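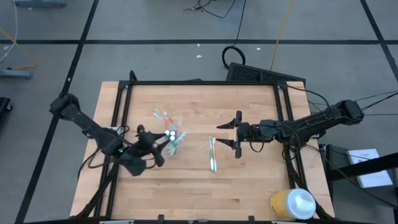
Toothbrushes on a butcher-block table, two of them side by side.

I love toothbrushes. I love them in the package, hanging in a row at the drugstore, and I love them even more once they're out and lying on a table, all those cheerful handles against the wood. Green and white, orange and white! Whoever picks the colors for toothbrushes is having a better time at work than most of us, and I'd like to make a case for taking what they make a bit more seriously.

My argument is simple. Every household should keep a small, well-sorted stock of the little bathroom things, and the sorting should be done out in the open, on a real table, with everything laid flat where you can see it. I have been doing this twice a year since we moved to Distley, and I look forward to it the way other people look forward to planting tomatoes.

Most homes I've been in do it the other way. There is a drawer, or a basket under the sink, and things go into it until it won't close. You know there's a new toothbrush in there somewhere, so you reach in and feel around between the cotton balls and the hotel shampoo. You find three travel caps and no brush. Then you buy another pack on the way home, and that goes into the drawer too. The first time I emptied ours I found 12 toothbrushes, several of them older than the house plants, and a tube of something for sunburn that had hardened into a kind of chalk stick. We had been buying brushes all that year.

So get it all out. Use the biggest bare surface you own, and if it happens to be butcher block, so much the better. I'm partial to wood for this job - the strips of tan and honey and brown make small white things stand out, and caps don't skate off it the way they do on glass. A kitchen table is fine. The bathroom counter is hopeless, there's a faucet in the middle of it and you'll be working around a soap dish the whole time.

Lay the brushes side by side, handles all pointing the same way. Put the packaged ones near each other and the small round stuff, lids and caps and so on, in its own little group. It takes half an hour, maybe a little less if you don't stop to read the backs of things (I always stop to read the backs of things). And then you stand there and you know exactly what you have, which is a lovely feeling out of all proportion to the value of the goods.

Now, about packages. I have friends who swear by taking everything out of its wrapping the minute it comes home, and I've seen the photos of those closets where every last item sits in a matching jar. They're beautiful closets. But for toothbrushes I think it's a mistake. Clear plastic is the one kind of packaging I'll defend, at least for something that's going in your mouth. You can see the colors, so you can tell at a glance which ones are the kids' favorites, and the bristles stay clean until they're needed. I open one pack at a time. The rest stay shut and go back on the shelf flat.

The colors matter more than people think, too. In our house everybody has one and sticks with it, and a green brush is a green brush for the whole three months. When we had my in-laws, two cousins and a baby here one August, there were brushes standing in every glass in the bathroom and no arguments at all, and I put that down entirely to having handed out the colors at the door. A ten-cent idea that saved a week of grumbling! I've never understood the multipacks where all four handles are the same blue.

I'll admit there's a case against all this. A neighbor back in Stammont told me, kindly enough, that a person who spends an afternoon on toothbrushes has run out of real problems. She may have been right about the afternoon. But I think small supplies are a good place to practice, since there's nothing sad in them. Nobody cries over a spare cap. If you start with the photo albums or your grandmother's coats, you'll be on the floor within the hour and the boxes will go back in the attic. Start with the bathroom things and you'll finish, and finishing is what gets you to the next drawer.

My own rule is two spare brushes per person and one pack unopened for guests. Anything beyond that goes to the donation bin at the library, as long as it's still sealed. Old open ones get a second life under the sink, where they are the best tool ever made for grout and for the crud around a faucet handle. I mark those with a rubber band. You only need to mix them up once.

The next sort is coming up soon, and I've already cleared the table.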